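Endell Hand Gripper Kit — Frequently Asked Questions
Home > Kits > Endell > FAQ
Last updated September 2019

We get a lot of mail about the Endell, and we love it, so keep it coming. These are the things people ask most. If yours is missing, write to the Skukton bench and we'll add it to the page.

What do I get in the box?

All the printed parts, the linkage arms, the brass bushings, two pairs of fingers, the camera bracket, a bag of screws (with spares, we've all dropped one behind a radiator) and a printed build guide. The camera is separate. Plenty of you already own one you like, and the bracket takes most small action cameras with a standard two-prong mount.

Does it come assembled?

You can have it either way. The kit version is a long evening's work for someone who is comfortable with a small screwdriver and a hex key. There's no soldering and no glue. The assembled version goes together on the same bench from the same bags of parts, and we open and close each one 200 times before it's packed.

Is there a motor in it?

No, it's all you! You squeeze, the linkage moves and the fingers close. We get asked for a motor quite often, and we do sell the Gevau, which has the same fingers and the same geometry but bolts onto an arm. The idea is that you work out a task by hand with the Endell, record it from the camera's point of view, then try it on the Gevau with the same fingertips in the same view. If you only want to do the first half, you only need the first half.

Can I use it with either hand?

Yes. The linkage is mirrored left and right, and the grip is straight. A few left-handed builders have told us they like to turn the camera bracket's tightening knob to the other side, and there's a hole for it there already.

How wide does it open, and what can it hold?

The fingers open to 100 mm at the tips and close fully. Cups, cutlery, pens, small boxes, rolled-up socks, most fruit. It's lovely with anything that has a handle. Big smooth bowls are harder work and usually do better picked up by the rim.

What about really thin things?

This is the part we're proudest of this year. The old fingers met at the base a hair before they met at the tips, so a thin rod would sit there happily and then spin as soon as you tipped it. The new set closes evenly the whole way along. Paintbrushes, chopsticks, make-up brushes, slim spoons — they stay where you put them far better than they did. If you have the older fingers, see the next answer.

Can I swap the fingers?

Please do! Each finger is held on by two small screws near the tip end. Take those out, slide the finger off its block, slide the new one on and put the screws back. Do them up until they stop and then leave them alone. They go into plastic, and a stripped hole means a new block. (We do sell the block. We'd still like you not to need it.)

Can I print my own fingers?

Yes, and the files are on the downloads page. Print them standing up if you can, with a brim, at 2 mm wall thickness or more. Supports are only needed under the screw end. Any colour will work, although we stick with matte black for a boring but useful reason: shiny or pale fingers throw light back into the lens and the camera keeps changing its exposure to suit them.

My printed parts have lines and little whiskers on them. Are they faulty?

No. The layers are visible on every printed part we send out, and you might find a wisp of plastic left along a lower edge. Trim it with nail scissors or leave it be. A crack running along a layer is a different story, so send us a photo and we'll post a new part.

Why brass bushings?

The first batch ran screw against plastic, and it was fine until it wasn't. After a few weeks of daily use the pivots got sloppy and the tips wandered. With a brass ring in each of the main pivots the action feels smooth from the first squeeze and stays that way much longer. They don't want oil. Oil collects dust, and the dust ends up where you least want it. A wipe with a dry cloth now and then is plenty.

One side feels stiffer than the other.

Nearly always an outer arm pinched by an over-tight screw. Back it off a quarter turn and try again. If that does nothing, check the bushing is sitting flat in its hole. Step 31 in the build guide has a drawing of what flat looks like, and it's worth a second look even if you're sure.

Which background should I film against?

Whatever your task really happens on, in the end. For first tries, though, a plain pale surface makes life so much easier. You can see the edges of the thing you're holding, you can see the fingers, and you can tell at a glance whether the handle is straight. A sheet of white card on the bench will do. Soft light from a window is nicer than a desk lamp, which tends to leave hard shadows next to the fingers.

Do you ship to schools and libraries?

All the time, and we'll invoice. The Vakulenko pack has everything for a class set in one carton, with the small parts bagged kit by kit so you aren't sorting screws on the morning of the workshop. The next run of Vakulenko packs is due in October.

Can I return it?

Unbuilt kits, yes, any time within a month. Built ones, talk to us first. If something's wrong we'd much sooner fix it, and usually it's one part in an envelope.

Any tips for a first session?

Pick one long, slim utensil from the kitchen drawer and stay with it for the whole session. Hold it upright between the fingers, with the handle running straight down between them, and get used to how it looks from the camera's side before you try moving it anywhere. Squeeze less than you think you need to.
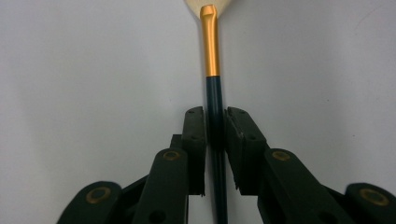 Once that feels easy, start tipping it slowly to one side and back, then try putting it down and picking it up again without looking away from the camera view. It's surprisingly good fun, and we'd love to see what you pick up after that.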